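Packing for one week with only a small bag
Forum: Travel Light > Clothes and laundry

skerilo_walks
Sat 14 September
I will go to Firnden for one week and my bag can be only 32 liters. My question is about t-shirts. Do you roll them or fold them? I always rolled, but my shirts come out with many wrinkles at the neck. 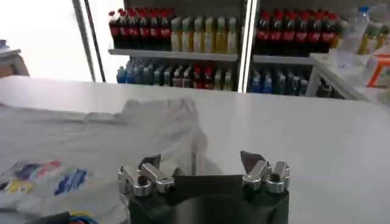

I take four shirts, two trousers and a rain jacket. I don't want to pay for a bigger bag on the bus.

hollis32
Fold. Put the sleeves in first, then make the shirt as long and narrow as your bag. Rolling is good for socks and not much else.

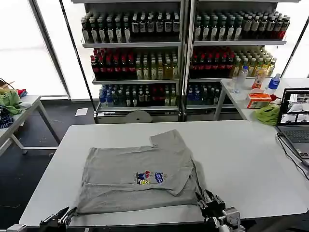 Gray t-shirt with a cartoon print, partly folded

tekham_m
I don't agree with hollis32. I rolled everything in June and it was fine -- but you must roll tightly, and start from the bottom. Also, socks should go inside the shoes.
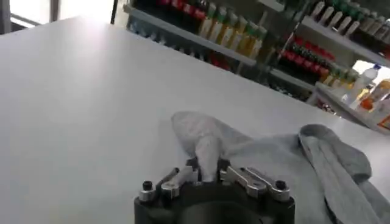 Light gray sock on a white table

hollis32
Inside the shoes they take the smell. I tried it for 2 trips and stopped.

skerilo_walks
Thank you both. Maybe I fold the shirts and roll the trousers. Is it necessary to carry water from home? It makes the bag heavy.
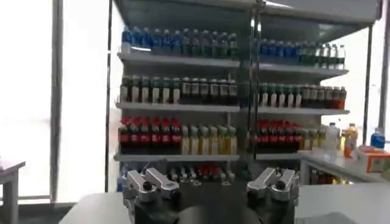

One full bottle is already too much for my shoulder, so I would like to leave with an empty one.

tekham_m
Empty is fine, you can fill it at the Firnden station. And please try rolling one shirt, then compare!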